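Site Visit Report: Domestic Manipulation Laboratory, Tilanport

Prepared for the Working Group on Good Practice in Household Robotics
7 December 2020

Purpose of the visit

The Working Group visited the Navumel laboratory in Tilanport to review how its written rules for robot work in a home kitchen are applied at the bench. The laboratory has operated under a code of practice since April, and the Working Group had asked to see the code in use before deciding whether parts of it could be recommended to member sites. A comparable visit to the Plorkusville site took place earlier in the year.

Members were received in the meeting room and given the current edition of the code, which contains 100 numbered clauses. The discussion that followed dealt mainly with the sections on work area limits, handling of breakable items and record keeping. Members then moved to the kitchen, where the task under review was the loading and unloading of a dishwasher by a robot arm.
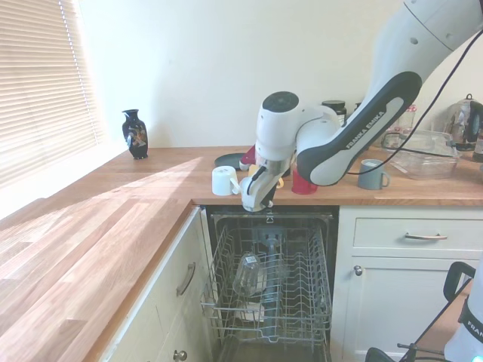 Robot arm at work over the open dishwasher, Tilanport kitchen.

Work area and access

The code treats the reach of an arm as a restricted area whenever its motors are enabled. Staff may enter only after the operator has called a stop and repeated it back. The same rule applies to visitors, and members were asked to stay behind the marked line for the length of each run. The Working Group considers this sound. It noted, however, that the line is described in the code by its distance from the robot base and makes no allowance for an open appliance door. A dishwasher door changes the floor plan of a small kitchen, and the clause should say so.

Cables received some attention. The code requires a check of cable routing before the first run of the day, with the arm moved slowly through its full range. The Working Group suggests repeating this check whenever an arm or a fixture has been moved. The laboratory agreed to consider the change.

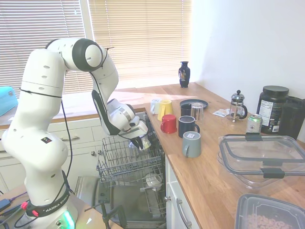 Handling of glass and ceramics

Breakable items are permitted under the code, on the grounds that a household robot will meet them every day. Each item is inspected by hand before use, and anything with a chip or crack is withdrawn. Grip force limits are set separately for glass and for ceramic, and the operator may lower them during a session but may not raise them. After any breakage, work stops until both racks and the tub floor have been cleared and a second person has signed the log.

The laboratory reported 232 sessions under the present rules, with 2 breakages entered in the log. The Working Group examined both entries and found them complete. One of them led to a new clause on the speed at which the gripper may approach the upper rack.

Members also asked about variety. The code calls for dishes of differing shape, color and finish, and for positions to be changed between runs — including cups on their sides and bowls turned over.

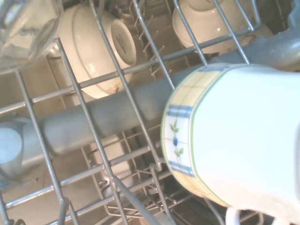
Close work inside a rack raises questions that the general clauses do not fully answer. Wire tines can catch a handle or a finger of the gripper, and the force needed to free it may exceed the limit for the item being held. The present instruction is to stop and release by hand. The Working Group supports this and recommends that it be moved from the appendix, where it now stands, to the main text.

Records and training

Every session is logged with the operator's initials, the force settings and the reason for any stop. Operators complete a training course before working alone, and the Ng checklist, adopted from the Plorkusville site, is read aloud at the start of each shift. Members found the checklist clear and short enough to be used as intended. Logs are kept for 600 days.

One weakness was identified. Stops called for reasons of convenience and stops called for reasons of safety are entered under the same heading, and it is difficult to separate them afterward.
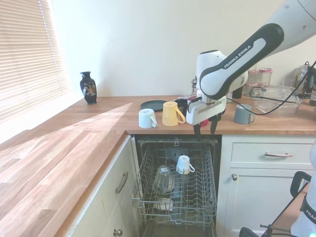 Recommendations

The Working Group recommends that the laboratory amend the work area clause to cover open doors and extended racks, move the instruction on caught items into the main text, and record safety stops under their own heading. It further recommends that member sites adopt the rules on item inspection and grip force as written.

A written response from Navumel has been requested. The revised clauses will be placed on the agenda of the next regular meeting, together with the outstanding items from the Plorkusville visit.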